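Selling Through Distributors – Session 4 handout
Tyyne Kallio
Onmont evening course, small business track

Bring this to class, we will mark it up as we go. Sessions 1–3 notes are still on the shared page.

1. Quick recap

Retail price = what the end customer pays. Distributor price = what the reseller pays you. Gap between the two = distributor margin. Out of that gap they pay storage, their own shipping, returns, advertising, and themselves. People forget the returns.

Wholesaler vs distributor vs agent. Agent never owns the goods, takes commission. Wholesaler buys and resells, usually no promise to push your product. Distributor buys, resells, and usually signs something. We only deal with the third one tonight.

2. Running case: Brovell

Brovell makes shelf brackets and small hardware kits. Retail price per case is 270 dollars. They want to sign up resellers in Purnham and nearby towns. First draft of their terms:

Opening order 12 cases
Discount off retail, 30 percent
Sign-up fee 100 dollars, not refundable
Payment before shipping

Work it out. Distributor pays 189 a case. 12 cases = 2,268. Add the fee, 2,368 out the door before selling anything. If all 12 sell at full retail they take in 3,240. Gross is 872 after the fee, 972 without it. Now take off freight and one returned case and see where you land. Most of last years group stopped at 972 and called it profit.

3. Screening applicants

Application form should ask for: business name and address, tax or resale number, where they plan to sell, what else they carry. Keep it to one page. Long forms get abandoned.

Decide ahead of time who gets turned down. Write it down. If you approve everyone the price list is not really a distributor price list any more, it is a discount for anybody who fills in a form – and your existing resellers will find out fast. 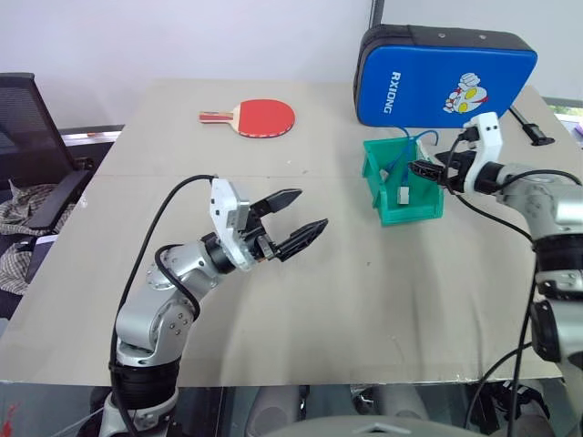
Price lists. Date every one. Give each account its own login or code so you can shut one off without bothering the rest. Say how much notice they get before a price change (30 days is common, some do 60). Orders already placed go at the old price, put that in writing too.

4. Territory

Exclusive = only they can sell there, and often that includes you. Read that twice. Sole = only them plus you. Non-exclusive = anyone.

Turunen, our second case, gave one reseller exclusive rights to a whole region with no minimum. Reseller sold 849 dollars worth in October and nothing in the next month. Turunen could not sign anybody else until the term ran out. Fix: tie exclusivity to a minimum purchase per quarter, and if they miss it the deal drops to non-exclusive. No argument needed, it just happens.

Online sales cut across all of this. A territory on a map doesnt mean much if the reseller has a web store. Cover it seperately.

5. Ending the agreement

Who can end it, how much notice, what happens to unsold stock. Buyback at what price, in what condition, who pays freight. Use of your name and logo stops when – same day, or after stock is gone?

6. For next time

Redo the Brovell numbers at 40 percent off with no sign-up fee. Which version would you sign as a reseller? Which as Brovell? Half a page, both sides.

Draft a one page application form for your own product. If you dont have a product use Turunen.

Read the sample agreement, sections on payment and returns only. Skip the rest for now, we get to warranties in session 6.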